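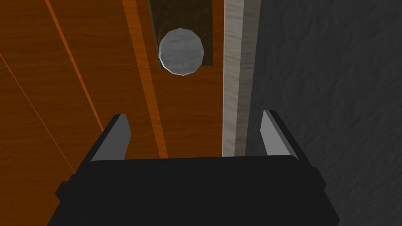

From: Tavion Haverford
To: plant-utilities list
Date: February 2, 2024
Subject: Re: Condensate return temp dropping on long run

Soledad Mbeki wrote:
> We have 155 feet of condensate line between the Nisbet
> building and the boiler house. Return temperature has been
> sliding since July and makeup water is up. Traps all test
> good. Is it worth insulating the line, or am I chasing the
> wrong thing?

Soledad, insulate it! I love this kind of job, the payback is usually so quick that you'll wonder why the line was ever left bare. We did 100 feet of 2 inch return at Prirnau and the boiler operators noticed on the very next shift.

But look into the makeup water first. Bare pipe will cool your condensate, but it won't lose any of it, so if makeup is climbing you're dumping water somewhere. Check the receiver vent and the overflow (ours went to a floor drain behind a tank and ran for months before Anika Esposito heard it). Then walk any buried section and look for warm ground or a patch where the snow won't stick.

Do you have a meter on the pumped return? Even a cheap one is great to have. Log it against feedwater for a week and please post the numbers, I'd really like to see them.

Tavion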